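Last updated: January

Checking over the Drondau hand gripper kit (trial pair on loan from Flullix)

I've had the pair for a while now and Kohei Takagi wanted my notes before he orders more for Nkuna, so I've gone down the sheet and scribbled as I went. Bedroom, laundry, one gripper in each hand!

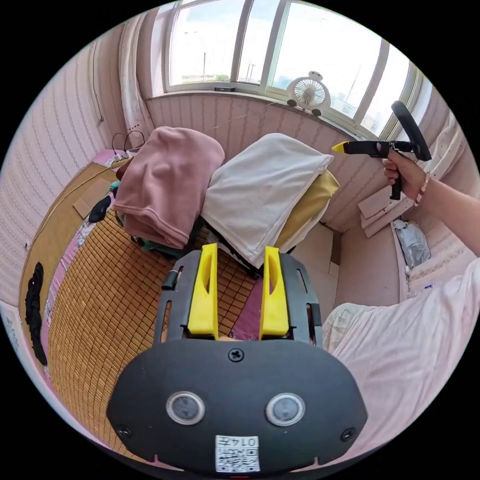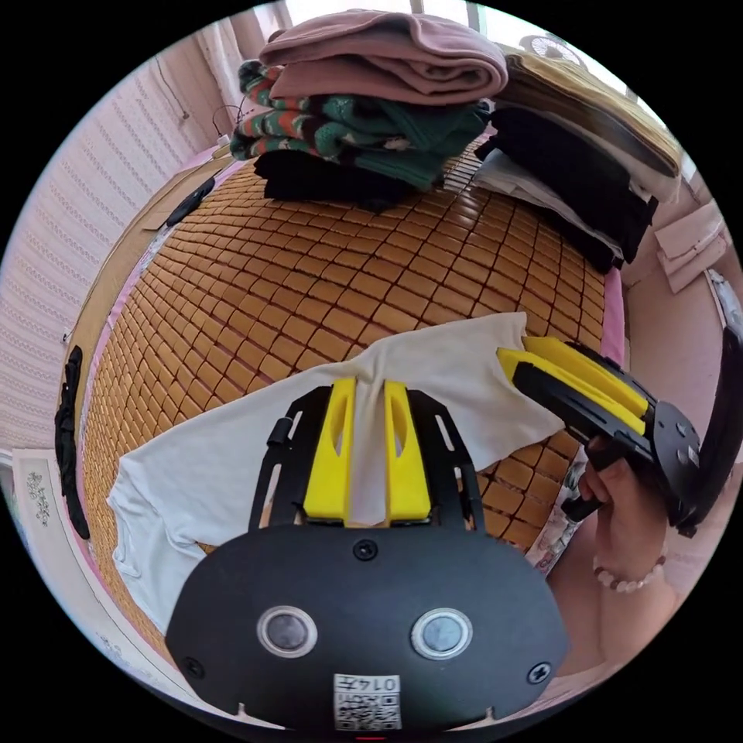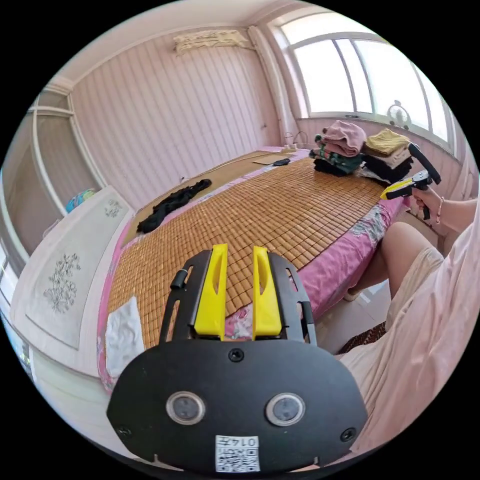
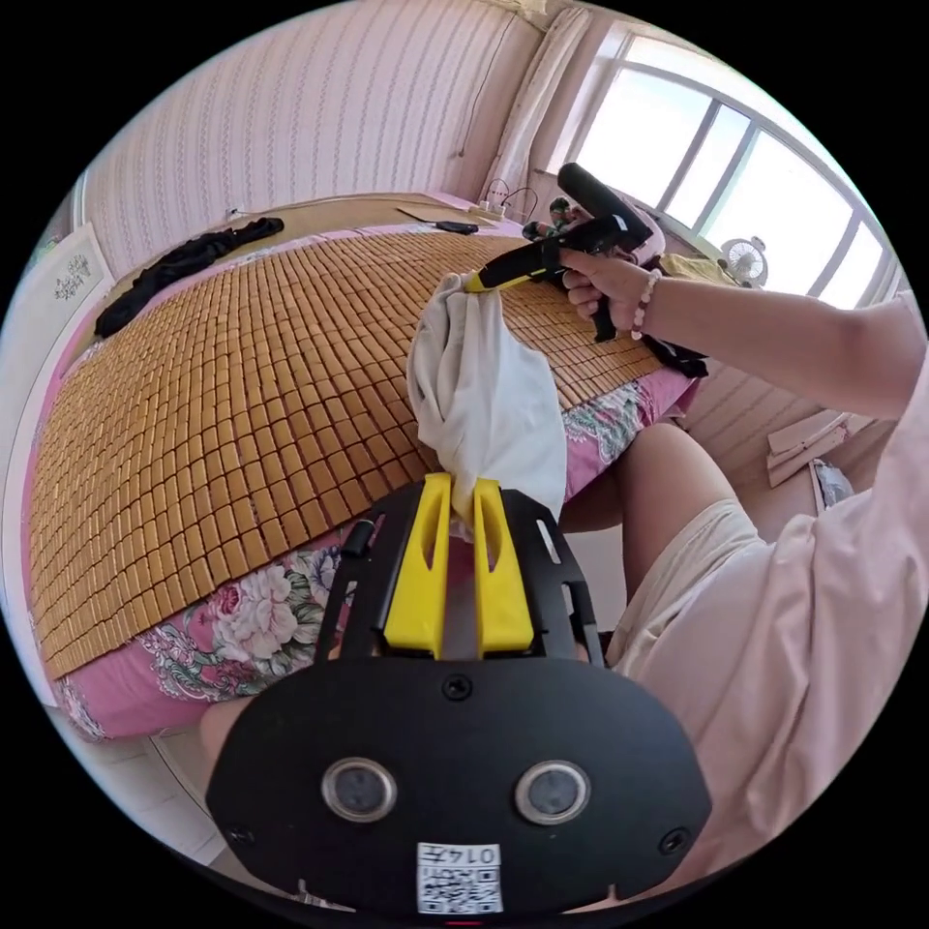
CHECKS AND COMMENTS

Fingers, yellow: PASS. Both sit firm, no splits round the slots. I do like how bright they are, you never lose them against dark clothes.

Grip on thin cloth: PASS. White cloth is the hard one (it bunches), but I did 33 pick-ups and dropped 2.

Screws on the back plate: PASS, after a nip up. The top one had worked a bit loose. Please put a driver in the box, Flullix!

Lenses: WIPE. Fluff everywhere after the woolly jumpers. Soft cloth only, no spray.

Label and QR code: PASS. Scans first time, even with my old phone.

Trigger: COMMENT. Smooth enough, though my hand ached by squeeze 80 and I'd want a break well before 100. Bracelets didn't catch on mine, but Ludunia's sheet says take them off, so go by that.

Cables and chargers near the bed: KEEP CLEAR. Easy to hook one with a finger when you're reaching over.

Case and straps: not checked, Kohei still has the case.

Happy for it to go out again once the driver's been added.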